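Cloth unfolding from hand-held gripper demos: does the second hand's camera help?
Forum: Manipulation and Learning > Methods

Posting a result for comment before we write it up. The task is taking a crumpled white cloth and spreading it between two grippers. All demonstrations were recorded with hand-held grippers, a camera on each, no robot involved in the recording. We have 2000 demonstrations. The policy trained on both wrist views does worse than the policy trained on one view when the cloth starts in a tight pile. I expected the opposite.
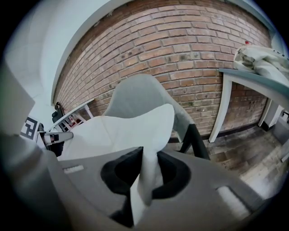
Ibsa Demissie
Project lead, Pasirero cloth study
June 2019

The moment I care about is the one with the cloth pinched between the black pads and the other gripper coming in from the left. In that view the fold in the pads is clear, but the free edge is hard to pick out from the creases. People solve this by feel and by moving their heads. The camera has neither.

Training was the same for both policies: same network, same number of steps, 3 seeds each. I ran 30 trials per seed on the robot. From a flat start there is no difference I would defend. From a pile, the two-view policy keeps grabbing the middle of the sheet.

clitus_lab wrote:
Are the two views synced? We had a delay of 2 frames between hands on the Clitus rig and it looked just like this. The policy learned to close late and took whatever was under it.

Ibsa Demissie wrote:
Synced in hardware. I checked again after your post and the offset is under a frame.

metolance wrote:
I don't think it's timing. You have a white cloth and a very wide lens, and when the arms come together each camera sees mostly the same cloth plus the other gripper. The second view adds clutter. Try masking the other gripper and train again.

Ibsa Demissie wrote:
I'd rather keep it. The marker on the other side is often in view during the handoff, and I want the relative pose. A frame from later in the same discussion we had in the lab:
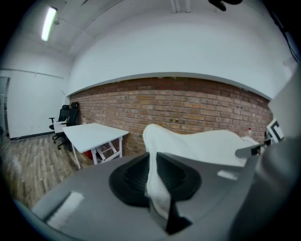
Cloth held at the center, marker on the other gripper at upper right.

metolance wrote:
OK, but then you are using the marker as a pose sensor. Feed the relative pose in as numbers and drop the second image. If that matches your one-view result or beats it, you know the image was the problem.

deluca_r wrote:
Disagree with metolance on dropping it. We tried pose only on the De Luca towel task and it failed whenever the far corner was hidden from the first hand. The second image is the only place that corner shows up. I would look at the demos first. How many of them start from a tight pile?

Ibsa Demissie wrote:
Fewer than I'd like. Most start loose. I don't have them labeled by start state, so that is the next job.

clitus_lab wrote:
Then I wouldn't claim anything about views yet. Both policies are short on piles, and the bigger input will suffer more from that.

metolance wrote:
Fair. I'd still run pose only. It's one training run.

Ibsa Demissie wrote:
Will do both, labels first. Robot time is booked until October, so the pile trials have to wait. I'll post the split in this thread when the labeling is done.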